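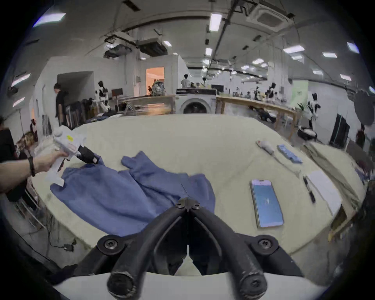
Visit to the Penry site, Lultdale
Report for members, 6 August 2025

Five of us went to Lultdale to see how the Penry site runs its handheld gripper work and what written rules it uses. Catrin Gittins had arranged the visit in January. Our interest was practical. Several members are starting the same kind of work and have been asking what a reasonable set of house rules looks like. Most of what they have found so far covers industrial arms behind fences and doesn't help much with people folding clothes at a table.

We were met by Meirion Pugh, who manages the floor, and Llinos Parri, who keeps the procedures. Sign-in took longer than expected. Every visitor reads and signs two sheets. The first is the usual one on exits and first aid. The second covers recording: where cameras are running, who may appear in the footage, and how to ask for footage to be removed. Rochelle Greenberg asked if anyone had ever used the removal request. Llinos said yes, and that the form names one person to receive it so it doesn't sit in a shared inbox.

The floor

The floor is one large room with white walls and a lot of ceiling lighting. Garment work is done at cloth-covered tables. There are workbenches, a front-loading washing machine and clothing on a rack, and humanoid robots stand in the same room as the people working. That last point took up most of our questions.

Penry's approach is to treat a humanoid as live unless its tag says otherwise. The tag is hung by the operator and can only be taken off by the same operator. A robot that is standing still with no tag gets the same clearance as one that is moving. Meirion said the rule had been looser before, and people got used to walking close to machines that weren't doing anything. Before any powered motion the operator says out loud which robot is about to move and waits for an answer from the nearest table. We heard this done twice. It was quick and no one seemed to find it odd.

Table rules

The rules for the handheld work fit on a single page. I copied down the ones we talked about.

Check the jaw screws before each session. A loose finger changes the grip and spoils the recording before anyone notices.

Hands stay behind the jaws. If a garment needs to be moved by hand, stop the recording first.

One garment per recording. Start it crumpled, and don't arrange it to make the first grasp easier.

Wrist breaks are taken on the clock. The limit is 90 minutes of gripper time before a change of task.

Report a spoiled recording as spoiled. Don't trim it.

Phones, pens and packets on the table are a separate matter. I had expected a clear-table rule, since we have one at Flareo. Penry doesn't. Small everyday items may stay on the table as long as they are clear of the garment and the person at the table has no objection to them being recorded. Phone screens must not show messages. Rhun Craddock disagreed with this and said so. His view is that loose items get knocked to the floor and become a trip hazard, and that a phone rule which depends on people remembering will fail sooner or later. Llinos's answer was that homes have things on tables, and a model trained only on bare ones is less use. They didn't settle it. I think both points could be met with a short list of allowed items, and I have suggested that to our own group.

Cables were the other item Rhun raised. The written rule is that no cable crosses a walkway and that boxes on the floor go under a table. He would like to see the floor marked as well. Meirion said marking was planned but gave no date.

Records

We spent the last part of the visit in the office. Each recording carries an operator number, a garment number and the version of the rules in force at the time. The last field was new to me and worth copying. When a rule changes, they can pull out everything recorded under the old one. Llinos showed us a review log with 3402 entries. Reviewers look at a batch of 300 at a time and each batch is checked by a second person who can't see the first result. Where the two disagree, the recording is held back until someone has talked to the operator.

The log software is Genent. We had a short look at it – it seemed fine, though search was slow.

What we might take from it

The rules version field should go into our own records now. It costs very little to add.

The tag rule is stricter than ours and I would support adopting it, with the change that a shift lead can also remove a tag. Otherwise a robot is stuck when its operator goes home sick. Meirion said this has happened.

I'm less sure about the spoken warning. It works in a room where people can hear each other. Ours is louder.

Catrin has a blank copy of the recording consent sheet, with permission to share it. Ask her if you want one. Penry has been invited back to see our floor, and Llinos has asked for our table rules ahead of that visit, so comments on the current draft should go to Rochelle.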